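Setting Out a Sorting Table with Cups and Small Objects

Sorting activities require very little equipment, and most households will already own what is needed. This guide is issued by the Clovell Early Learning Service for parents and carers who wish to continue at home the table work that children do at our Londley centre. It is suitable for children over 3 who no longer put objects in their mouths. An adult should remain at the table throughout.

What you will need

A clear table at a height the child can reach while standing or seated. Two open containers that differ in colour or material. A few small objects of clearly different shapes, such as blocks and balls. A tray or box in which to keep the objects between sessions.

Choosing the containers

Desk pen holders and plastic drinking cups are both suitable. Glass should be avoided. Check the rim of any metal or mesh container with a fingertip before use, and discard it if the edge is sharp or the mesh has come away. Containers should be wide enough for the child's hand to enter and leave freely.

Preparing the table

Clear the surface completely before setting anything down. Patterned cloths should be removed, as small objects are harder to pick out against them. Place the containers within the child's reach, either side by side or a hand's width apart, and put the first objects next to them on the bare table. 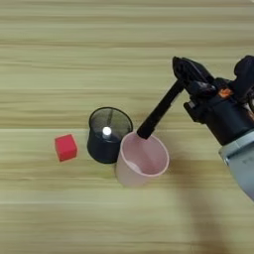 Begin with one object at a time. Name it, place it in a container slowly, then take it out again and invite the child to do the same. Younger children will often wish to repeat this single step many times – this should be allowed. A rule may be introduced later, for instance that balls go in one cup and blocks in the other.

Once the child follows the rule with ease, change it. Sort by colour, or ask for an object to be placed beside a cup, behind it or in front of it. Position words are best introduced singly, with a few days' practice given to each.

A session of 15 minutes is sufficient for most children. Stop earlier if interest is lost. At the end, ask the child to help return the objects to the tray, and check the floor for anything that has rolled away.

Comments

Bernadette Chauvin
We tried this before tea and my son only wanted to tip everything out. Is that normal at his age?

Rosaura Grajales
Mine did that for the whole of November! I put out fewer things and it settled down after a bit.

Bernadette Chauvin
Thank you, will try with just the one ball.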